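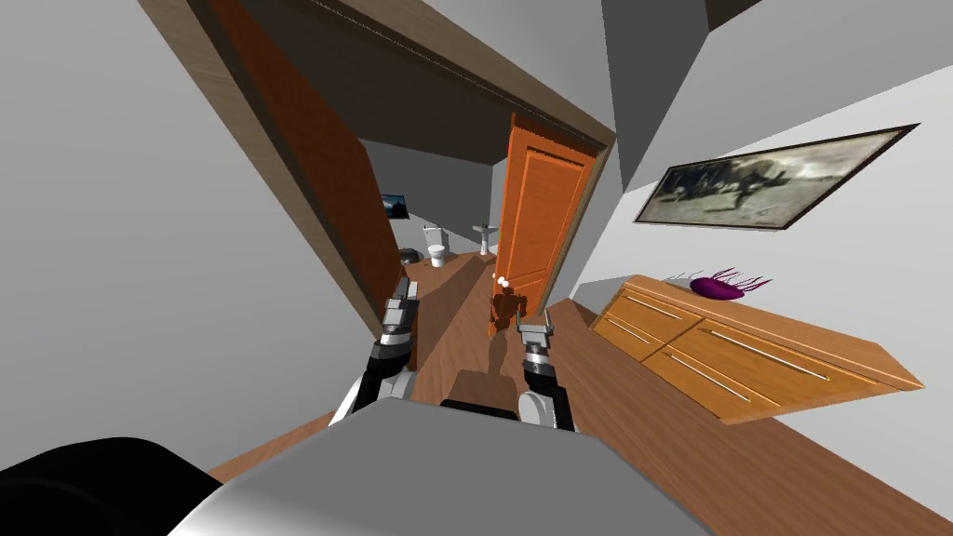

Hopkin sim, bedroom and bathroom, notes so far

Quick one, I have a batch uploading and maybe ten minutes. Been collecting demos in simulation all week for the door and table tasks. Target is 600 good ones. We have 309. Not great, but the first 13 took me a whole afternoon so the pace is fine now.

Way it goes: drive both arms by hand controller, save the run, mark it keep or toss. Two views get saved from the grippers plus the one from the head. Doors are the slow part. You come in at a bad angle, knob is right there, and you still fumble it. Darcy Tipoki says keep some of the fumbles if you recover. I do, with a tag on them. Thibault Sabatier wants them all out. We'll train both ways and see.

Tight spots are worse from the gripper view. Lots of brown panel and not much else to steer by, so I keep flicking back to the head view. Probably cheating a little, as the policy gets all three anyway.

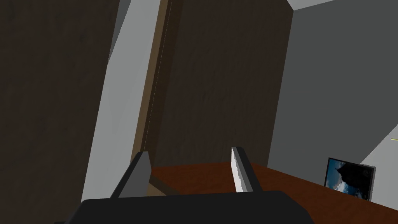
Gripper view, fingers open, dark panels on two sides.

Table runs are easier. Come in high, open wide, slow down over the wood. My mistake early on was closing too soon, so I went back and tossed alot of those. Also varying the approach more now. If every demo comes in from the same side it learns the side and thats it.
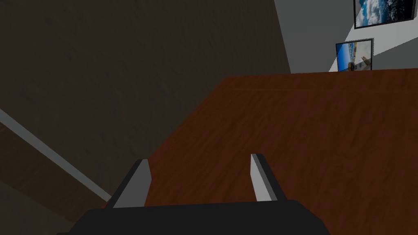 Still to do

Rename the Mestum folder before anyone else pulls from it.
More left arm runs, I favor the right without noticing.
Ask Darcy if 550 is enough to start a first training pass.
Fix the save button lag. It eats the last second of a run sometimes.

Upload's done, back to doors.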